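Clothing Reuse Among First-Year Students
Project report, Consumer Studies
Emiko Iwasaki
12 May 2020

Background
The aim of this project was to find out what students do with clothes they no longer wear. Most studies I read looked at what people buy. Fewer looked at how long an item stays in a closet before it is passed on or thrown away.

Method
I sent a short survey to 200 students in the Dolavar and Bererach dorms. It asked what they had bought since August, what they had stopped wearing, and why. I also held two group talks with four students in each. The talks were recorded and I typed up the main points the same evening.

Results
The most common reason for not wearing something was fit. Color came next, then damage. Small damage mattered more than I expected - a missing button was often enough to send a shirt to the back of the closet for good. Students who could sew kept their clothes longer, but few of them said they enjoyed mending.
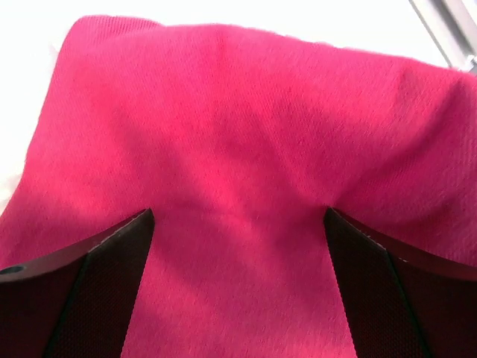
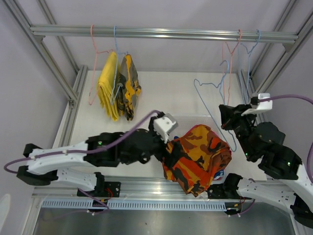
Bererach students gave away more than Dolavar students did. The likely cause is the swap shelf on the ground floor of Bererach, which is open all day. Dolavar has a donation bin, but it is behind the parking lot and several people did not know about it.

Price had a weak effect. Cheap items were thrown out sooner, but costly ones were often kept and never worn, so they were not used more.

Limits
The answers rely on memory, and people tend to forget small purchases. Both dorms house mostly first-year students, so the results may not hold for older students or for families.

Next steps
I would like to repeat the survey after a swap shelf is set up in Dolavar.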